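Print this page | E-mail to a friend

ruben_h: We're at 100 kitchen runs now - lovely, but I'd still bin the shaky ones.

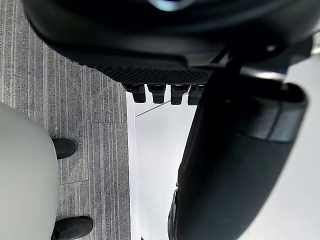 And I'd do it before July, while we remember which they were.

otakar_d: Oh please don't, Ruben! The arm needs to see muddles too.

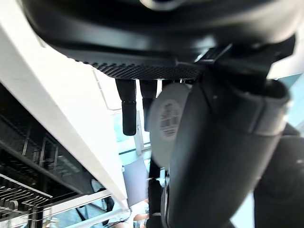
Keep the slow ones as well, I say. A white disc blurred near the fingers is still worth having, and I'd happily label 21 like it.

We use cookies. OK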